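Re-Gripping Season at Skaltonville: A Small Gallery

Posted 2 August 2025 by Dimas Sumampouw

Every racket in the Skaltonville club box gets a fresh grip in April and another in late summer, or that's what it says on the sheet taped inside the cupboard door. The April round slipped. So did May. By the time anyone got the box down, the grips had reached the stage where you shake hands with the last four years of players every time you pick one up.

We did the lot over one long evening, with the door propped open and a fan that only points left. The tape was whatever we had. Some of it came from the Grakmont tournament prize bag, which tells you how we did at Grakmont: there was a trophy, and then there was a bag of tape. The rest was a bulk roll of Flornex, 20 meters of it, bought by me in a weak moment. Flornex is a perfectly good grip if you like the feeling of holding a garden hose.

A few notes for anyone doing this at home. Start at the butt end and work up toward the shaft. Keep the overlap even and keep a bit of tension on the tape, more than feels polite. Right-handers and left-handers wind in opposite directions, a fact I have now explained to Xie on 4 separate occasions, and she's left-handed. If you go wrong, unwind it and start over. The tape will forgive you once. The second time it starts to stretch and sulk. 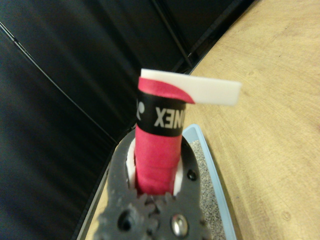

Red grip, black YONEX band, and a top layer with other plans.

The loose end is where most of the swearing happens. You can wind a lovely spiral for the whole length of a handle and still lose the argument in the last inch. Press the end down flat, hold it with your thumb, and then find out that the finishing tape is across the room. Everybody has done this. I did it twice in a row and then moved my chair.

The other thing that goes wrong is the backing. Take it off before you wind, all of it, and put it straight in the trash. We swept up enough little white strips to stuff a pillow, and one went home on the back of my shirt. My wife thought it was a price tag and asked what I'd paid.

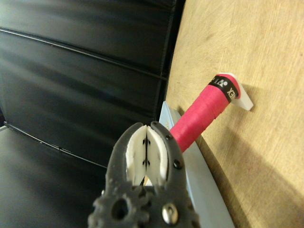
Color was the big debate of the evening. Xie votes for black, on the grounds that it hides dirt, and I vote against black on exactly the same grounds. White looks smart until the warm-up. My own favorite is the red-pink you see on this one, with the spiral seams showing as faint ridges the whole way along and the black band up near the butt to break it up a little. It's cheerful, and you can find it under a bench. Nobody has ever walked off with a pink-handled racket by mistake, and the black-handled ones leave us at a steady rate.

The finished rackets are back in the box, handles up, so take one and try it. If yours feels like a garden hose, swap with someone. There is plenty of Flornex left on the roll, and I'm told it makes a decent wrap for a rake.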